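Section 5: Setting Up Your Tikmont Table at Home

By Sevim Uysal
Updated December
Print this page | E-mail this page
Share (300) | Comments (5)

By now you should have everything out of the carton and the parts checked against the list in Section 4. If you skipped that bit (I know, I know, I do it too) please go back and have a look before you start, particularly if you bought your table second-hand. A missing cam bolt is a small thing to replace when the table is still in pieces and a right nuisance when it's upside down in the middle of the lounge room.

The steps below cover all the Tikmont dining and work tables, with the round one treated separately in Section 6. Where the extending model is different I've said so.

Choosing the spot

Have a think about where the table is going to live before you build it, and build it as close to there as you can manage. It will go through an ordinary doorway on its side with the legs off, but it's an awkward trip with the legs on, and Tormod Sjöberg from our workshop has repaired enough door frames (and one or two knuckles) to have strong feelings on the matter.

Leave at least 300 mm between the table and any heater, wood stove or reverse-cycle unit blowing at floor level. Morning sun through a window is fine if there's a curtain you can draw in the worst of summer. Strong afternoon sun will change the colour of the top over the years, and it'll do it unevenly if you leave a fruit bowl or a runner sitting in the same place, so move things about a bit now and then.

Carpet, floorboards and tiles all suit the table. On thick carpet the feet will take a while to settle, and you may find you need to go over the levelling again after a few weeks.

CAUTION: The top is heavy. Two adults are needed to lift or turn it. Don't try to walk it up on one corner by yourself.

Assembly

1. Spread the grey packing blanket on the floor and lay the top on it, good face down. If the blanket has gone to the dog already, an old doona does very well. Check there's nothing gritty underneath first. One grain of sand will put a scratch in the finish that you'll see every breakfast for the rest of your life.

2. Find the two long rails and the two short rails. Each one has a sticker on the inner face with an arrow. The arrows all point towards the top, so while you're working they point down at the floor. Leave the stickers where they are until the table is standing.

3. Press the wooden dowels into the ends of the short rails. They should go in with a firm push of the thumb. If one is stubborn, roll it on a hard surface under a ruler to squash it slightly and try again. Please don't reach for the hammer.

4. Bring the long rails up to meet the short ones and close the joints by hand. You'll have a rectangle sitting loose on the underside of the top. Shuffle it until the holes in the rails line up with the brass inserts.

5. Start all of the rail bolts by hand before tightening any of them. A turn or two each is plenty. When they're all started, go around with the hex key and bring them up snug, working across from corner to corner the way you'd do the nuts on a car wheel.

NOTE: The bolts in bag 678 are for the rails and the ones in bag 3719 are for the legs. They look very nearly the same and they are not the same. The leg bolts are longer, and a leg bolt in a rail hole can come up through the good face of the table. If a bolt seems to be going in a long way, stop and check which bag it came from.

6. Stand a leg in its corner with the curved side facing out. Slip a washer over each leg bolt, then wind the bolts through the bracket until they bite. Do the other legs the same way, and leave them all a touch loose for the moment.

7. Now get your helper. One of you at each end, lift the table straight up, turn it over in the air and set it down on all its feet together. Don't roll it over on two legs. They aren't fully tight yet and the brackets won't thank you.

8. Give the table a gentle shove this way and that to let everything find its place. Then get underneath with the hex key (a cushion helps) and tighten the leg bolts properly.

9. Peel off the arrow stickers. A bit of eucalyptus oil on a rag will lift any glue that stays behind, but wipe it off again straight away and don't let it sit on the top.

If you have the extending model

10. Before you turn the table over at step 7, make sure the catch in the middle is closed and the transit strap is still around the runners. The two halves can slide apart in your hands otherwise, and it's a frightening moment for everyone.

11. Once the table is standing, cut the strap and throw it away. Open the catch, draw the halves apart slowly, and drop the leaf in with the pegs on your left. It'll be tight the first few times. Candle wax rubbed along the runners makes a world of difference, and Javiera Godoy in our Brornthorpe showroom keeps a stub in the drawer for this very purpose – plain white, no scent, no colour.

Levelling

12. Press down on each corner in turn. If you feel a rock, find the foot that's lifting and wind it out by hand, a little at a time, until the rocking stops. Wait a day and check again.

13. Old houses have old floors, and sometimes the feet won't reach. Obadia Mwaipopo wrote in last winter from a farmhouse where the kitchen slopes so much that a dropped orange goes out the back door, and we sent him a set of the tall feet. They're free to anyone who needs them, just ask the spares desk.

CAUTION: Never pack a leg with folded cardboard or a stack of coasters. They slip, usually with the soup on.

The first fortnight

The finish on the top is dry to the touch when it leaves us but it keeps hardening for a good while after. For the first fortnight, treat it kindly. Use placemats, keep wet glasses off it, and don't put a tablecloth on and leave it there for days, as the finish needs the air. Vinyl cloths are the worst offenders and I'd keep them away from the table altogether.

There may be a faint smell when you first open the carton. Open a window for an afternoon and it will go.

Everyday care

14. Dust or wipe along the grain with a soft, barely damp cloth, and dry with a second one. For sticky patches, a drop of dishwashing liquid in warm water is all you want.

15. Mop up spills as they happen. Red wine, beetroot and turmeric are the three that cause most of our letters, so be quick with those.

16. Keep spray polish off it. The silicone builds up in the grain and makes any later repair much harder.

17. Put a mat under hot dishes, laptops that run warm, and anything with rubber feet. Some rubber leaves a mark that won't come out.

18. Lift things across the table, don't slide them. Storage bins, sewing machines and board game boxes can all pick up grit underneath, and a plastic bin with a rough moulding line on the base can scratch as well as any saucepan. If your table does double duty as a workbench or a homework desk, a square of felt under whatever lives on it is a cheap and cheerful answer.

Wood grain is different on every top, and you'll get to know your own. It pays to have a look along it in daylight every so often, low down, with your cheek nearly on the table.
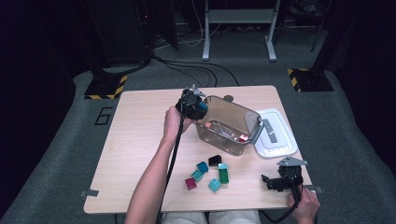

A clear bin and its lid on a light wooden top. 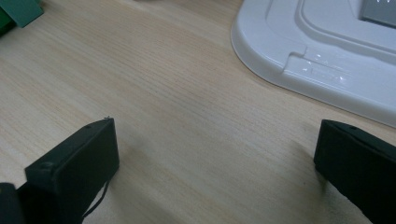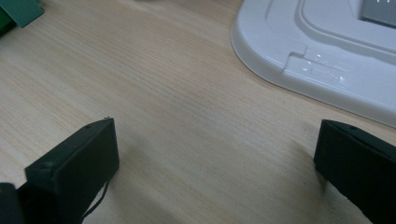
19. Every few months, go around underneath with the hex key and nip up anything that's worked loose. Timber moves with the weather, drawing in over a dry winter and swelling again when the humidity comes back, and the bolts will feel it. A quarter turn is usually enough. If one keeps loosening, take it out, check the washer is there, and put it back.

20. Tape the hex key to the inside of a long rail when you've finished. Hyun-seo Kang, who answers the telephone at our Drulmont office, would like me to add that she posts out more hex keys than every other spare put together, and that she's happy to keep doing it, but you'd have yours today if it were taped to the rail.

Marks and small repairs

White rings are trapped moisture and often fade by themselves over a few days. Leave them be for a while before you try anything. If one hangs about, rub it very lightly along the grain with the fine white pad from the care kit and finish with a dry cloth.

Dents in the edge can be softened with the filler stick in the Coşkun care kit, which is sold separately and comes in pale, mid and dark. Buy the one a shade lighter than you think you need, try it on the underside, and build the colour up slowly. Scratches you can see but not feel are best left alone – they disappear into the general life of the table sooner than you'd expect.

Anything deeper, or any lifting along an edge, please ring before you get the sandpaper out. Sanding by hand is easy to start and hard to stop, and it isn't covered.

Moving house

Take the legs off and put the bolts back in their bags, with the numbers showing. Wrap the top in a blanket and stand it on its long edge in the truck, strapped to the wall. Don't lay it flat with boxes on it, however handy a shelf it seems to make. At the other end, begin again from step 6.

Spare feet, bolts and dowels are listed in Section 9, along with the address for posting back any part that's arrived damaged.

Print this page | E-mail this page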